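4 Caring for leather goods

4.1 Before first use

1. Remove all packing paper and the silica sachet.
2. Leave the item in open air for 2 hours, away from radiators and direct sun.
3. Wipe with a dry cotton cloth.

Note: Slight differences in grain and shade are normal in natural leather.

4.2 Routine cleaning

Clean pebbled leather every month if it is in daily use. Brush along the stitching first, as grit left in the seams will mark the surface when rubbed.

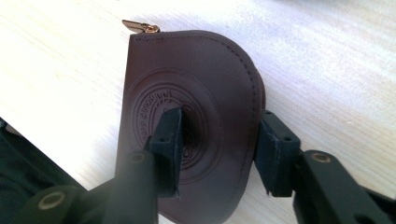

Amrit Sutherland
Technical Editor, Cusitby Leather Care

1. Empty the item and close the zip.
2. Dampen a cloth with clean water and wring it out fully.
3. Wipe in small circles. Do not soak the seams.
4. Dry flat at room temperature, no higher than 22 °C.
5. Apply Flatitz cream with a fresh cloth. Buff after 50 minutes.

Caution: Do not use washing-up liquid, baby wipes or furniture polish. These remove the finish and are not covered by the guarantee.

4.3 Zips and pulls

Keep cream off metal parts. If a zip is stiff, rub a little plain candle wax along the teeth and work the pull back and forth. Never force it. For a broken zip, see Section 7 (Repairs) and quote form 149.

4.4 Storage

Fill loosely with plain tissue and store in the cotton bag supplied. Plastic bags trap damp and must not be used.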